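Back on the hand controller this month, after I swore in May that I was done with it. Isen (my grasp planner, for anyone new) has always been fine at picking a spot to go to and pretty terrible at deciding when to start closing the fingers. My old fix was a fixed delay. 300 milliseconds, typed in at one in the morning, never touched again!

So I ripped the delay out. The planner now publishes a short list of finger targets, and a separate little loop I'm calling Jondo steps through them and checks the wrist camera before each one. If the image is too smeared to trust, it holds the last target and waits. I set the blur cutoff to 84 after a lot of fiddling, and I'm still not sure it's the right number. Fabric is the hard part, because a soft fold and a blurry edge look awfully alike to my code.

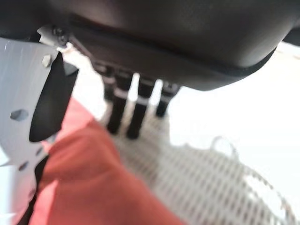
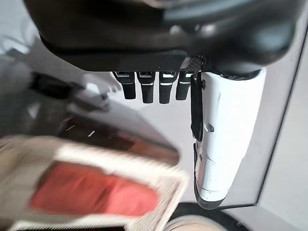

Wrist views from the same setup. Blur in both, and the second one has the big white thumb.

The other thing I changed is the logging. I used to dump everything into one giant text file, and finding a bad grasp meant scrolling until my eyes gave up. Now each attempt gets its own folder with the targets, the blur score and the camera images side by side. I have 1,299 of those folders already (yes, I need a cleanup script) and replaying one takes a single command.

Next up is the masking, so the fingers stop counting toward the blur score when they move. I have a half-working version on a branch and I'll post it once it stops crashing on startup.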